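How a File Gets Smaller: Compression for Beginners

By Leen Azar

A computer stores everything as numbers. Letters, songs and drawings are all turned into long rows of ones and zeros. A single one or zero is called a bit. Eight bits make a byte, and one byte is enough room for one plain English letter.

Long rows of bits take up space on a disk. They also take time to travel from one computer to another. Compression is a way of writing the same information with fewer bits.

Counting repeats

Suppose a small drawing has a row of 26 dots. The first 18 are blue and the last eight are white. A computer could store the row like this: blue, blue, blue, and so on, until it has written down a color 26 times. It could also store this:

18 blue, 8 white

The second way is much shorter, and it describes the same row. This method is called run-length encoding. A "run" is a group of matching things that sit next to each other.

Run-length encoding works well on drawings with large areas of one color. It works badly on a row where every dot is different from the one beside it. In that case the computer has to write "1 blue, 1 white, 1 blue, 1 white," and the result is longer than the row it started with.

Using a word list

Writing does not have many runs. English words rarely have more than two of the same letter together. Writing does repeat whole words, though, and a second method makes use of that.

Here is a sentence from a made-up story about a town called Pullasau:

The Pullasau ferry left the Pullasau dock for the Pullasau lighthouse.

The word Pullasau has eight letters and appears three times. The computer can make a list that says "1 = Pullasau" and then store the sentence this way:

The 1 ferry left the 1 dock for the 1 lighthouse.

The list is called a dictionary. It must be stored along with the sentence -- without it, the 1 means nothing. In a short sentence the dictionary uses up part of the space that was saved. In a long book it is a very small part of the whole.

Lossless and lossy

Both methods above are lossless. When the file is opened again, every bit is back in its place. Programs, homework and bank records need lossless compression, where one wrong bit can change a number.

Photos are often stored with lossy compression. The computer leaves out small details that people are not likely to notice, such as tiny changes in shade between two dots that are almost the same.

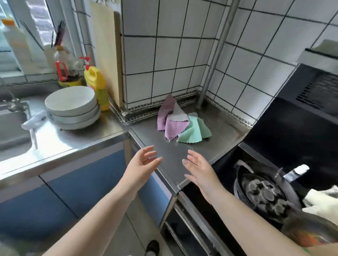
The details left out are gone for good. If a lossy photo is opened, changed and saved again many times, it loses a little more each time. Blocky patches may start to show around sharp edges. People who edit photos usually keep one untouched copy for this reason.

Try it with a pencil

Write these letters in their short form, using run-length encoding:

AAAAAABBBBCCCCCCCCD

The answer is 6A 4B 8C 1D. The long form has 19 letters. The short form has eight characters if the spaces are left out.

Now try it with your own first name. Most names come out longer than they were before -- a name has very few runs in it.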